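Desk Tidying Sessions: Participants Wanted
Posted 18 July 2020

Tralora is looking for people to take part in short paid sessions on clearing a table. We want to know how people decide what stays on a work surface, what gets thrown out, and where they like the trash can to stand while they do it.

Each session takes place at a wide wooden table. The main item is a small tabletop trash can, cream colored, with a lid that flips up at the back. You will be given small household items, mostly empty bottles and packaging, and asked to clear them away at your own pace.
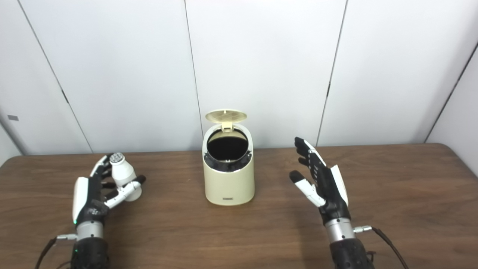 Sessions last 45 minutes, including a short interview at the end. You will be asked to come three times before the end of December. Pay is $25 per session, given as a gift card on the day.

You can take part if you:
are 18 or older
work or study at a desk or table at home
can get to our Godenska Street office, Room 643
have not taken part in a Tralora study before

You do not need to be a tidy person. We would like a mix. Please tell us if you have trouble with small lids or with gripping things, so we can plan extra time. Left-handed people are especially welcome, as we have had few so far.

There are places for 10 people in this round, and 7 have been filled. Sessions are held in English or Korean. Street parking is free after 5 p.m., and the Cho Avenue bus stops outside.

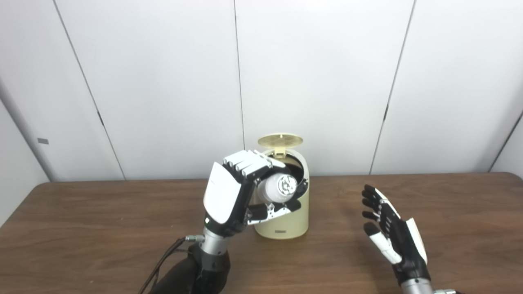

Gyu-bin Kong wrote after the spring round that the interview was the hard part: "I had never thought about why I leave empty bottles sitting next to the trash can all day. I moved mine closer to my chair when I got home."

To sign up, call the front desk and ask for Na-rae Hwang, or leave a message with your name, a phone number and the times that suit you. We reply within two working days. If you need to cancel, please let us know the day before. Questions about pay go to Dong-geon Yoon at the same number.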